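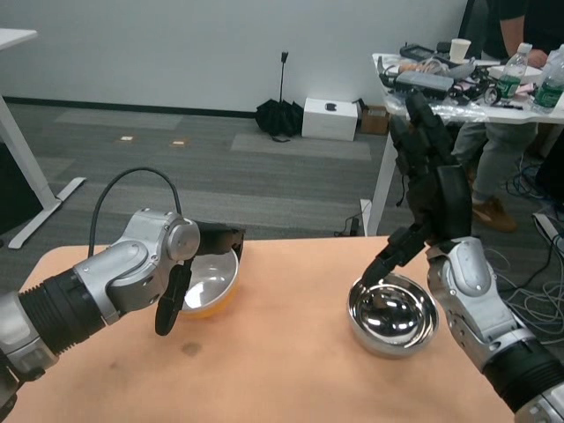 Jakden, 10th October

# Brovico Collagen Powder, unflavored

We sell this powder and we'll tell you up front that we don't believe half of what gets said about collagen. If you came looking for younger skin in a month, please keep your money.

**What it is:** Protein from cow hides, broken down so it mixes into a drink. One ingredient. Your gut takes most of it apart, the same way it does with eggs or beans, and your body uses the pieces wherever it likes. No one can promise they go to your knees.

**What the studies say:** Some show a small change in skin or joint pain. Many were short, and a good share were paid for by companies that sell the stuff. We read those the way you'd read a car review written by the dealer. Maybe there's something in it. We wouldn't bet the rent.

**Why we stock it anyway:** Customers kept asking, and the brand we carried before, Wolarard, came with a sweetener that made coffee taste like a melted popsicle. Brovico is plain. It has a faint smell when you open the tub – a bit like wet cardboard – that goes away once it's stirred in.

## How to use it

- 2 level scoops in a mug or bowl of something warm
- Stir for a minute, then let it sit
- Cold water works too, but expect lumps

It goes well in oatmeal and soup. It does not go well in orange juice, whatever the label says.

## Sizes

| Tub | Servings | Item no. |
|---|---|---|
| Small | 7 | 3000-S |
| Large | 57 | 3000-L |

Buy the small one first. The large tub is cheaper per scoop, and it's also a lot of powder to own if you decide by day three that you don't care.

## Before you order

Skip it if you avoid beef. It is not a complete protein, so don't swap it for dinner. If you're pregnant, have kidney trouble or take medicine every day, ask your doctor first.

The Yoo shaker cup that came free with large tubs in September is gone. It leaked.

Unopened tubs can come back for a full refund. Opened ones can't.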